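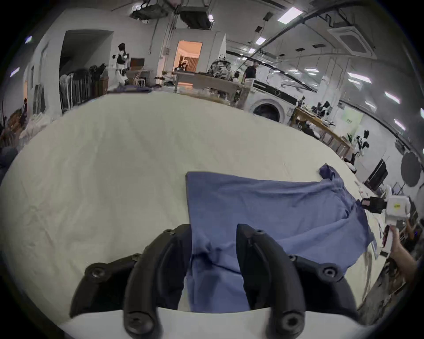
Linen shirt came out of the wash smaller and stiff. How can I get the size back?

Soak it in lukewarm water with a little hair conditioner, press the water out in a towel, pull the cloth gently back to the old measurements and let it dry flat. You will probably recover a part of the lost length, but maybe not all of it.

Bondura Home Help > Clothes and Fabrics > Washing
Asked 2024-04-29
Viewed 3,911 times

plumtree_kitchen

Good evening to all. Please excuse my English, I try to write everything clearly.

I have a linen shirt with long sleeves which I bought in February at Tapsell. The label says 100% linen, wash at 40 degrees, no tumble dryer. I have washed it four times in the correct way and it was fine. Then I moved to a new apartment where there is a Brotari washing machine with a dial, and on this dial the print is worn away between two programs. I wanted the 40 degrees and I am now almost certain that I gave it 95. The load also had kitchen towels inside, and those look wonderful, but the shirt does not.

The body of the shirt was 34 inches from collar to hem. I know this number exactly, I make shirts shorter for my family and I write down such things. Now it is more than two inches shorter. The sleeves end above my wrist bone. The width is almost the same as before, only a little tight over the shoulders. The fabric feels thick and rough and it has hard creases which do not leave when I iron, even with steam.

What I want to know:

Is it possible to bring back the length, and what is the method? I read about vinegar, about baby shampoo, about hair conditioner and about boiling the shirt one more time, and these cannot all be right.

Are the hard creases a different problem, or will they go away together with the shrinking?

If I get it back to the old size, will it become small again at the next wash?

I did not put it in the dryer. It dried on a rack near the window. I have not cut or sewn anything on it. Thank you in advance for your time.

saltmarsh_linen
Reputation 1,256

First the good news. It did not go in the dryer, and you measured it before. Most people come with a shrunken shirt and no idea what size it was.

I worked for many years in a small laundry which took mostly tablecloths and bed linen from guest houses, so I have seen a lot of linen that was washed too hot. English is also for me a second language, so we are in the same boat.

What happened in the machine is mostly relaxation. When linen is woven and finished, the threads are held under tension, more in the length than in the width. Hot water and movement let this tension go and the threads pull together. This is the reason your shirt lost length and almost nothing in width. The fibers are not damaged in the way that wool is damaged when it felts. Linen can survive very hot water, as your kitchen towels show if they are linen also. It only does not stay the same size.

Here is how I would do it.

Fill a basin or a clean sink with lukewarm water, enough that the shirt can swim. Add two tablespoons of simple hair conditioner, the cheap kind without color, and mix it well before the shirt goes in. Push the shirt under and leave it for half an hour. Do not rub it.

Let the water out and press the shirt against the side of the basin. Rinse it lightly one time. A small amount of conditioner may stay in for now. Do not wring. Wringing is where most hard creases are made, and a wet linen fiber that is bent sharply and then dried will remember it.

Lay a big bath towel on a table, put the shirt on it, roll both together like a cake roll, and press on the roll with your forearms. Open it and change to a dry towel. The shirt should now be damp but should not drip.

Close all the buttons. This matters more than it seems, the front will go crooked without it. Now start to pull, with flat hands, from the middle toward the hem, a little at a time. Do the left front, right front and back in turn, then begin again. After each round, put a tape measure on it. Do not pull at the hem alone with your fingertips or you will have waves in the hem, which are ugly and very stubborn. For the sleeves, hold the shoulder seam down with one hand and stroke with the other hand toward the cuff.

When you are at the length you want, or when it does not want to go further, stop. Put some weights on the hem and cuffs. I use smooth jars filled with rice, on a clean cloth so they leave no mark. Let it dry until it is only slightly damp, and then iron it from the wrong side with the iron on the linen setting. While you iron, keep a light pull in the length direction. This last part gives you perhaps as much as all the pulling before it.

About your creases: they are the same accident but another problem. They were pressed in during the spin, when the machine was still hot and full of heavy towels. You were ironing them dry, I think, even if the iron was giving steam. Steam from the iron wets only the surface. Make the crease really wet with a sponge, wait ten minutes, and iron slowly until the place is fully dry. Two times is sometimes needed. On the fold of the collar a pale line can remain, where the color was rubbed off. For that I do not know any cure.

For the third question, it will try to become shorter again each time it gets wet, but only a little if the water is cool. You have to do a short version of the pulling after every wash, while it is damp. With me this takes two minutes and it became a habit.

Please do not boil it again. It does not make it longer.

greyheron77

I would just use vinegar, half a cup in the rinse, it makes everything soft. My mother did it with all our clothes and nothing ever shrank. Or buy the next size up, shirts are not so expensive now. Tapsell has sales very often.

plumtree_kitchen (reply to greyheron77)

Thank you for the idea. It is already shrunken, so I need first to make it long again. But I will remember the vinegar for the towels.

saltmarsh_linen (reply to greyheron77)

Vinegar helps when the cloth is stiff from hard water or from old detergent. It removes the chalk. It has no effect on the length. If you use it, please rinse well, and never put it together with bleach.

threadandkettle

The answer with the conditioner is good and I did nearly the same with linen trousers. I want to add a few points that were not mentioned.

Check the sewing thread. On many linen shirts the fabric is linen but the seams are sewn with polyester thread, and polyester does not shrink at the same rate. If the side seams look wavy and the cloth between them is short, then the thread kept its old length and you can pull safely until the seam lies flat. The seam itself becomes your ruler. I find this easier than the tape measure. If the seam is already straight and tight and you pull more, you can break stitches, so look at it often.

The interlining in the collar and cuffs can be a bigger trouble than the linen. In very hot water the glue sometimes lets go and you see small bubbles. Press with a hot iron and a damp cotton cloth on top, hold for ten seconds, lift, do not slide. Sometimes it sticks again and sometimes it does not. If it does not, a seamstress can change the collar.

I also tried a product, Lellix fabric relaxer, in the trousers. It smelled nice. The result was the same as with my cheap conditioner on the second pair, and I paid four times more, so I did not buy it again.

And about the dial on your machine: put a small drop of nail polish at the position of 40 degrees. To find it, start the program with the drum empty and touch the glass of the door after twenty minutes. At 40 it feels only warm. If it is too hot for keeping your hand there, stop and turn the dial back one place. Some machines also have the manual as a download, and there the drawing of the dial shows each position.

If after two tries the sleeves are still short, there is usually a little fabric folded inside the cuff seam, maybe a quarter inch. It is not much, but sometimes it is just enough that the wrist is covered.

plumtree_kitchen

I come back to tell how it went. I did the soaking with conditioner twice, with one day between. After the first time I had one inch back and after the second time a bit more. It is now half an inch shorter than it was, and I can live with that. The sleeves are better than I hoped. I followed the side seam as threadandkettle wrote, and it was wavy exactly like that, and now it is flat.

The creases went out with the sponge, except one near the pocket. The collar has two small bubbles which I have pressed, and one of them came back this morning.

The nail polish is on the dial. I had only dark red.

saltmarsh_linen

Very good result for such a hot wash. For the crease at the pocket, open the bottom of the pocket if you are able to sew, iron the shirt behind it flat while it is wet, and close the pocket again. The pocket has shrunk on its own and it is holding the cloth together there.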